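How to answer a patent demand letter without making it worse

Last updated 10 July 2026

Sooner or later a small manufacturer gets one. It comes by courier, it is printed on better paper than anything in your office, and it says you have been infringing someone's patent for years. The last one I helped with ran to 36 pages. The useful part was on page 3.

What follows is general information for small firms. It is how I'd spend the first couple of weeks.

Start by writing the date of receipt on the letter and scanning the lot, envelope included. Then look for the deadline. Most letters give you one, often 16 days or some other number chosen to spoil a long weekend. It is usually the sender's own deadline and no court has heard of it, but put it in the calendar anyway.

Next, tell your staff to stop talking about it. Emails with "are we stuffed?" in the subject line have a way of being read aloud later by someone in a nice suit. Don't delete anything either. If your mail system clears itself out every January, switch that off today.
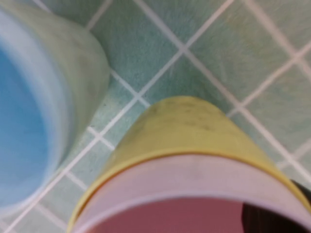

Now look up the patent itself. The register is free to search and you want to know a few dull things: whether it is in force, whether the renewal fees have been paid, which countries it covers, and who owns it. The owner on the register and the company on the letterhead don't always match. When Sotora, a parts supplier, got its letter, the sender had bought the patent and never recorded the transfer. That didn't kill the claim, but it gave Sotora's lawyer a very good first question.

Read the claims, which are the numbered paragraphs at the back. Skip the drawings for now, however much they look like your product. Take the first claim, break it into its separate parts, and put them down the left side of a page. On the right, write what your product does for each one. As a rule, if a part is truly missing, you have something to talk about. Mark this page "prepared for legal advice" and give it to your lawyer and no one else.

Check your supply contracts while you're at it. If the accused bit was bought in, the supplier may have promised to cover you, and that promise often depends on giving notice promptly. Look at your insurance too, then recover from looking at your insurance.

After that, send a holding reply. Up to 2 short paragraphs will do. Say you've received the letter, you're looking into it, and you'll respond by a date you can meet. Admit nothing, deny nothing, and resist the urge to mention how long you've been in the trade.

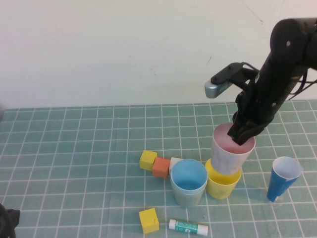 Mebrat Hadgu wrote in to say that the holding reply should also ask for the sender's claim chart. "We asked at Abera and heard nothing for months," she added, "and when the chart came it was for a different model."

Fair point, and I've started doing it. Ask as well whether anyone else has taken a licence. They may decline to tell you, but it costs one sentence.

Only then talk about money. Get any settlement to cover past sales, your customers and the next version of the product, or you'll be opening another courier envelope.

14 comments | 36 shares

Contact: Trostetbridge Notes, Dollville | © Trostetbridge | Back to top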